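Search this site
Enter keywords
Category: Visits / Equipment & Budgets

Two stops on one trip in March: what we learned about buying grippers

Our group has money set aside for next year to start on automated table clearing and dish handling. Before anyone signs anything, we wanted to see how other people spend theirs. We made two stops. The first was the Dodov showroom, where the arms are sold. The second was Kavudo, which works with hand-held grippers in a furnished apartment and supplies recordings to companies that train robot arms.

Dodov was a standard sales visit. There was a demo cell behind glass, a parts wall, and a long table with coffee. The arm on show ran a bin-picking job and ran it well. When we asked about plates and bowls, the answer was that the arm was fine for it, but the software would need examples of our own items. That work is quoted separately, and we hadn't planned for it. The service contract is also separate, with a minimum term of 3 years.

Kavudo was more useful to us. The work is done by hand at an ordinary table, with dishes of the sort anyone would have at home. The operators squeeze the grippers themselves, and the fingers are padded so they can take hold of a rim. 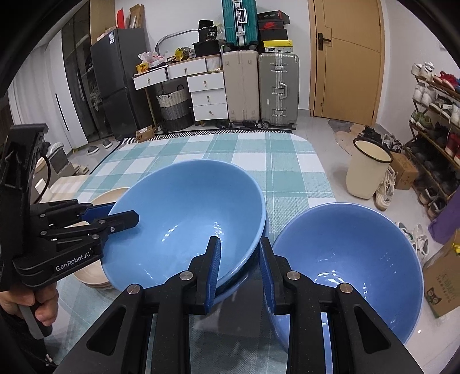
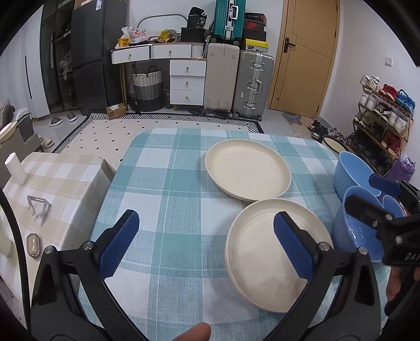

Dishes on the plaid tablecloth, with the blue-padded fingers close in.

We asked mostly about cost. Kavudo charges by the accepted recording, and a rejected one is not billed. Our draft list had 132 separate tasks on it, and they told us to cut it before asking for a price. Many of our lines were the same motion with a different dish. They would group those together and change the dishes between takes.

Replacement pads were the other item missing from our budget. They are listed at 790 for a full set, in the same currency as the rest of the quote, and that covers both hands. Kavudo treats them as a supply, like gloves or tape. We had put all gripper parts under capital equipment, so that line has to move. Shipping is on top, and orders placed late in the quarter take longer.

Space came up as well. We had assumed we would need to rent a room and fit it out as a test kitchen. Kavudo's advice was to wait on that and use rooms we already have, with the furniture left in them. They said our own rooms would be closer to where the machine ends up working. We have a break room that could do – it would need a second table and a place to store the grippers overnight.

We also have a written offer from Oddsson for a leased arm, and one from Zodgate for the same class of machine bought outright. Neither includes recordings. The lease is easier on the first year but has a return fee that is not on the summary page. Anyone comparing the two should read the annex.

Changes to the plan after the trip:

Arm purchase moved back by 2 quarters.
Hand-held grippers and a first batch of recordings moved to the front.
Pads and cables listed as supplies.
Room rental removed for now.
Staff time for checking recordings added. We had left this at zero.

Still open is who owns the recordings if we change suppliers later. Kavudo said the customer does, but the sample contract was less clear than that, and we have asked for new wording. Dodov is sending a revised quote with the software work as its own line. Both should be in hand before the April budget meeting.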